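Last updated: Mar 15, 2023

To: Werkthorpe perception list
Subject: Re: hanger masks in Todari 4

> The instance masks still merge once the wires cross. Is it the
> labels or the model? We get one blob for the whole pile.

Mostly the labels. Our polygons were drawn around the outer triangle, so the floor inside each hanger counted as hanger. On thin wire over glossy tile that ruins everything.

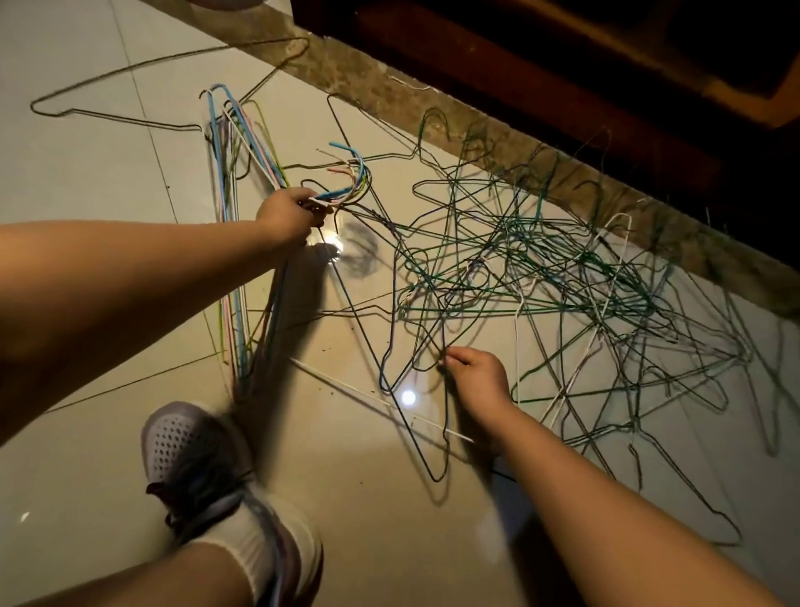
I relabeled 50 frames with centerlines and retrained on those alone. Crossings now split in most cases. Dark wire on dark wire is still bad, and the tile glare costs us a few hooks.

Next steps:

1. Pull the Miduvgate branch and set the line width to 4.

2. Rerun the held-bundle clips and send me the frames where the hand and the wires share a mask. 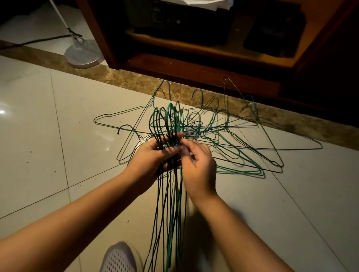

3. Leave the planner on the old masks until 2 is finished.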